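Reading time: 4 minutes

June, half past ten at night

I have spent an evening of my one life on cups. The plan was to sort out the drinks table before the summer open day, a job I put at a quarter of an hour, and I got home at ten with a stiff neck and opinions about plastic.

The trouble began with the cupboard under the stairs at the Kiltevel rooms, where cups go to breed. We own no set. We own the leavings of every picnic since the place opened, in colours that must once have had names in a catalogue. There is a muted blue, and a yellow-green I can only compare to a pear that has been ill. There are peachy ones that have lost their friends. They all stack with each other very nearly, and then you lift the top one and bring up five.

Mirjana had left a note on the cupboard door saying KEEP THE GOOD ONES, underlined, with nothing at all about which they were. I rang her. She was eating. She said I would know.

So I put the first few out on the white table to have a proper look at them, which is a thing I'd recommend to anyone who thinks they don't care about cups. On a shelf they are just cups. On a bare white table each one stands there like a candidate. 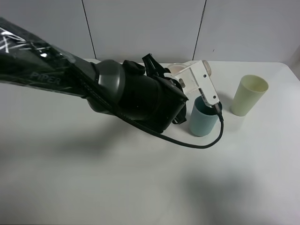 I had settled on two rules by then. Anything cracked goes, and anything that smells of squash after washing goes too. The second rule is harsher than it sounds. I sniffed my way through the whole left-hand stack and had to go and stand in the yard for a bit. Valbona came past with her bicycle and asked if I was unwell, and I said no, I was smelling the cups, and she said right, and got back on the bicycle.

The blue survived. So did the yellow-green, though I bear it a grudge. It is a good deal wider at the top than at the bottom and I don't trust anything that shape near a child. The old price sticker from the Indholm market was still on the bag they came in, 40 for the lot, and I sat on the floor wondering who had thought that was a bargain. It was me. I remember being pleased.

Then there was the matter of bottles. Somebody keeps putting empties away with the cups, without their caps, as though they might be wanted. I found a peach drink with a pink label covered in white Chinese characters, which I liked so much that I went off my own system at once. It has a little peach drawn on it. I stood it with the cups, told myself it could hold a daisy for the open day, and felt I had done some interior design.
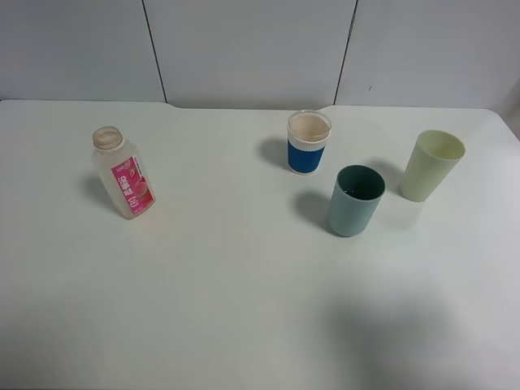 Wumpini Ansah, by telephone, was of the view that one bottle with a daisy in it looks like an accident and you need at least three before people believe you meant it. Also that daisies droop in an hour and I should use something from the hedge. Also had I thought about paper cups, which you throw away, and then everyone goes home.

I had thought about paper cups. I thought about them for most of the evening. But we did paper the year of the wind, and I was picking them out of the Trikidville road until dusk, so no.

I moved things about after that. Tall at the back looks like a school photograph. Colours together looks like a shop. In the end I put them anyhow, which took longer than either, and kept walking to the door and coming in again as if I were a visitor. As a visitor I was impressed the first time and after that I mainly wanted a drink.

The bottle went here and there. Left end, right end, off altogether, back on. I have moved house with less fuss.
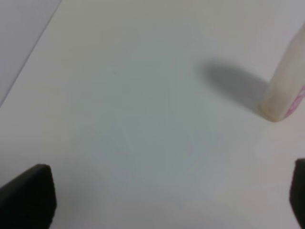

Zlatko Vlachou
Diarist and keeper of the cupboard key

Final score: 13 cups in the bin bag, 2 put aside for Othmane's paintbrushes, the rest back under the stairs in stacks that I have sworn to keep low. Washing-up liquid is finished. So is my tea towel, which was a present from Grønli and deserved better.

Mirjana rang back at nine, having eaten, to ask whether I had kept the good ones. I said I had. She asked if that included the orange one with the handle. I said I'd look.

There was no orange one with a handle. I emptied the bin bag on the floor to be sure, and put it all back, and then emptied it again. She thinks now it may have been at her sister's.

Tomorrow, spoons.

More from the diary
The year of the wind
Labelling the fuse box, an argument
What I found behind the piano
Folding chairs and who folds them

Contact the diarist | © Zlatko Vlachou | Back to top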